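Standing desk converter or full desk?

trygveberge
Our office on Holmgren Street is finally replacing desks in July. Budget is $525 a person. I can get a full Hivstead frame with a top, or keep my old desk and put a $194 converter on it. I'm 6'3". Anyone used both?

oris_fan
Full desk. Converters wobble when you type, and the keyboard tray never drops low enough for sitting.

Lộc Lâm
Disagree. I've had a Hadus converter for two years, no wobble. It holds 65 pounds and I have two monitors on it. Spend the rest on a chair.

oris_fan
Two monitors, sure. But he's 6'3". Check the max height before you tell him that.

Lộc Lâm
Fair. Mine would be short for him.

trygveberge
Does the floor matter? We have carpet now, but we might move to a room with bare floors.

Lộc Lâm
Get a mat either way. Ours is brown wood with white walls and my feet hurt by noon without one. It's loud too, every chair that rolls by.
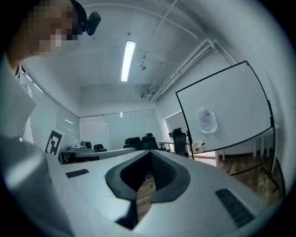 Reply #8
deskless
Skip both. I paid more than $200 for a converter and stood maybe a week. Borrow one first.

trygveberge
Going to try a coworker's for a few days. Leaning toward the full frame.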